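**Thread: Segregated skips vs. one mixed skip on small sites**

**wholloway** wrote:

We are two months into a job at Brannigan (71 units, timber frame, brick outer leaf) and I'm trying to settle the dumpster layout before drywall starts. Current setup is one mixed container per block, hauled by Beltach, who sort at their yard and send us a monthly recovery figure. The alternative is separate containers for wood, gypsum, and clean masonry, with a smaller one for everything else.

Access is one gate, 2 trucks at a time at most. Has anyone run both systems on a site this size and kept the haul tickets?

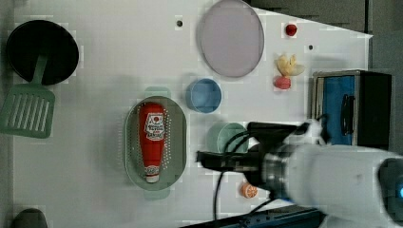
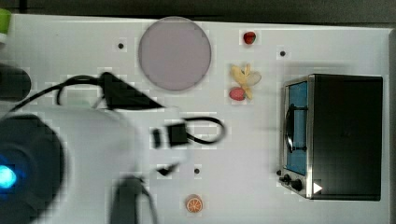
Table with the toy kitchen pieces, both shots.

Gypsum is the one I care about. Wood and masonry I can live with either way.

---

**x_ridgeway** wrote:

Separate the gypsum from day one. Once it has been rained on in a mixed container it breaks down into the fines and the sorting yard can't pull it out. It then goes to landfill as residue and you pay for the water weight too.

Wood is less clear. Framing offcuts are worth a container during framing and a waste of space after that.

---

**LorettaZ** wrote:

I disagree with doing it from day one. There is no gypsum on day one. Put the container down the week before board delivery and take it away when the last block is taped. On the Jorance job we paid rent on a covered container for most of a winter and it held three broken pallets and somebody's lunch bags.

Also, ask Beltach how they calculate the monthly recovery figure. Most yards report a facility average, so your site's number is everybody's number. If you want your own figure you need your loads tipped and sorted separately, and they will charge for it.

---

**wholloway** wrote:

They say 100 percent of masonry is recovered. I assumed that was ours.

---

**LorettaZ** wrote:

It is 100 percent of what they pulled out as masonry. What went through the screen as fines is in another column, if it is in any column. Get the tonnage in and the tonnage out for each material, and ask where the fines go. If they go to landfill cover, some yards book that as recovery.

---

**obarroso** wrote:

Estimator here. A few points on cost, without rates, since yours will differ from mine.

- Haul charge is per pull, so a half-full wood container costs the same to move as a full one. Segregation only pays if the containers go out full.
- Clean masonry is heavy. You hit the weight limit long before the container looks full. Use the short-sided ones or the driver will refuse it.
- Contamination charges are where the savings disappear. One bag of insulation in the gypsum load and the whole load is rebilled as mixed.
- Put the sorting requirement in the subcontract. A sign on the container has no effect on a drywall crew paid by the board.

With one gate I would run gypsum plus mixed, and add wood only during framing.

---

**x_ridgeway** wrote:

Fair point from Loretta on timing. I meant day one of boarding and wrote it badly.

I don't agree that signs have no effect. Signs with the actual product names on them worked for us. Signs that say "INERT" don't work, as half the site reads it as "anything that isn't food."

---

**mschumacher** wrote:

Everyone is discussing where to put the waste and skipping the order quantities. Wendell, what is your board wastage allowance? If the ceilings were laid out on standard sheets and the rooms weren't, you are buying offcuts. We had the supplier deliver to room height on the Clultel job and the gypsum pulls dropped enough that the separate container stopped being worth the rent.

Cut-to-length has a lead time, so it may be too late for your first blocks. Check the later ones.

---

**obarroso** wrote:

Cut-to-length also costs more per sheet and you lose it all if the framer is off. I've seen the saving go negative on timber frame. Measure a finished block first.

---

**mschumacher** wrote:

Measure it, yes. Our framer was within tolerance. I wouldn't try it on a site where he wasn't.

---

**wholloway** wrote:

Allowance is whatever the supplier's takeoff used — I'll find out. Plan for now: mixed stays, covered gypsum container goes in a week before boarding on the first block, and I've asked Beltach for tonnage by material with fines shown separately. They want to know why I need it.

Does the gypsum container have to be a lidded one, or will a tarp do?

---

**x_ridgeway** wrote:

Lidded. The tarp stays off after the first load of the morning and then it rains.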